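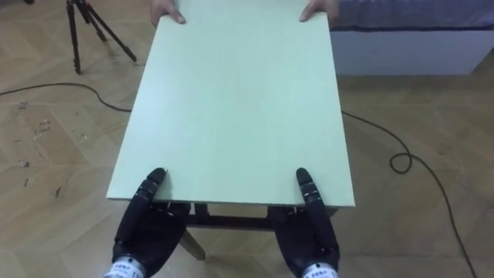 Section 2: Conditioning and Storing Cut Stems

This section covers flowers from the time they arrive until they are ready for arranging. It applies to all Skelgate floral coolers with the two-door cabinet. Read Section 1 first if the cooler has not yet been leveled and plugged in.

Before you start

Run the empty cooler overnight before loading it for the first time. Set the dial to the flower symbol and leave the humidity vent half open. You will need clean buckets, a sharp knife or bypass pruners, flower food, and a supply of cool and lukewarm water.

2.1 Unpacking

1. Open the boxes as soon as they arrive and stand them out of direct sun.
2. Cut the straps and lift out each bunch by the stems. Do not pull on the sleeves.
3. Check for gray mold on rose buds and for yellow leaves on chrysanthemums. Set damaged bunches aside and note them on the delivery slip.
4. Leave the sleeves on roses and tulips until they have had their first drink. Remove the sleeves from everything else.

2.2 Cutting and first drink

1. Fill the buckets one third full. Use lukewarm water for roses and hydrangea, and cool water for tulips, anemones and other bulb or corm flowers.
2. Add flower food in the amount printed on the packet. Stir until it dissolves.
3. Strip any leaves that would sit below the water line.
4. Cut one inch from each stem at a slant and place it in water right away.
5. Let the bunches stand at room temperature for 2 hours before moving them into the cooler.

Note: Daffodils release a sap that shortens the life of other flowers. Keep them in their own bucket overnight. Do not recut the stems when you move them to a mixed arrangement.

Note: Woody stems such as lilac and viburnum take up water better if the bottom of the stem is split with pruners. Do not crush them with a hammer.

2.3 Loading the cooler

1. Put the tallest buckets at the back, clear of the fan grille.
2. Leave a hand's width between the blooms and the shelf above.
3. Label each bucket with the flower name and the day it came in.
4. Close both doors fully. The fan restarts when the second latch clicks.

If the display shows code 11, a door is not sealed. Wipe the gasket with a damp cloth and close the door again. If it shows code 64, the drip tray is full. Empty the tray, rinse it, and slide it back until it stops.

CAUTION: Never store fruit or vegetables in the cooler. Ripening fruit gives off ethylene gas, and carnations, delphinium and sweet peas will drop or close within a day.

CAUTION: Do not keep orchids, anthurium or other tropical flowers in the cooler. Cold turns the petals brown. Store them in a cool room, away from drafts.

2.4 Daily care

Change any water that looks cloudy and recut the stems in that bucket. Pick fallen petals off the floor of the cabinet. Wash empty buckets with dish soap and a brush, and let them dry upside down before stacking. In the weeks before the February rush, wash the shelves too.

Replacement gaskets are listed under part 607 in the back of this manual. For cleaning the fan and condenser, go to Section 3.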